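About us

Zullow supplies and maintains handling equipment for packing rooms and staff kitchens. The company was started by former line technicians and works from two sites, Skevik and Brenel. It employs 130 people, most of them in installation and service.

Since October, part of the Brenel team has worked on table tasks: lifting, turning and setting down ordinary household goods. Operators carry out each task by hand-held gripper, and the recorded movements are used to set up the arms we install for customers.

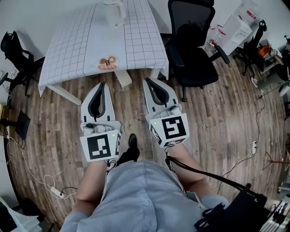 Operator at the table with a hand-held gripper in each hand. Each gripper block carries printed markers.

The work has changed job content at Brenel. Five packers moved to operator posts after four weeks of training, on the same grade and hours. Repetitive lifting has been taken off the evening shift. Operators report more strain in the forearm and less in the lower back, so sessions are kept short and tasks are rotated.

No post is altered until the staff concerned have seen the new task list and tried the equipment. The same rule applies at customer sites, and is written into the Mofokeng service contract.

Page last revised 7 April 2019.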